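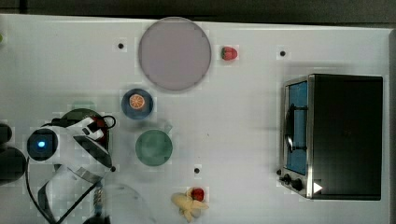
Plates, a bowl and the black toaster oven on the white table at Luvau.

The owner of Luvau, a small tableware shop, wants me to believe that four colors are enough for any kitchen. I came in doubting it and told her so.

"People buy 1000 things and eat off 2," she said. The lilac plate is for sharing, the green one for lunch, the little blue bowl for fruit. An orange slice looks good in dark blue, I'll give her that. Most things do.

The set is called Seleck and sells for $126. Why not get four plates at a discount store? "You can," she said. "Then you'll have four plates." I asked what that meant and she talked about glaze for a while.

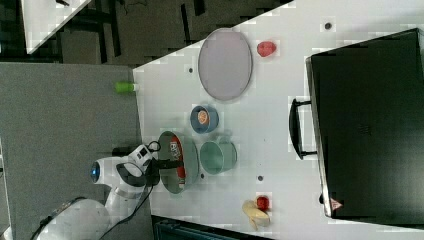

She is firmer about bowls. The big gray-green one is supposed to take anything, including snacks still in the wrapper. "I don't decant," she said. "Who decants?" Plenty of her competitors' customers, I suspect, judging by their catalogs.

The shop has sold almost 233 sets since November, by her own count. She wouldn't say how many came back. "A few. People change their curtains."

And the toaster oven? She doesn't sell those, and she warns buyers to keep the plates out of theirs. For $126 I had expected to be able to warm up a slice of pizza.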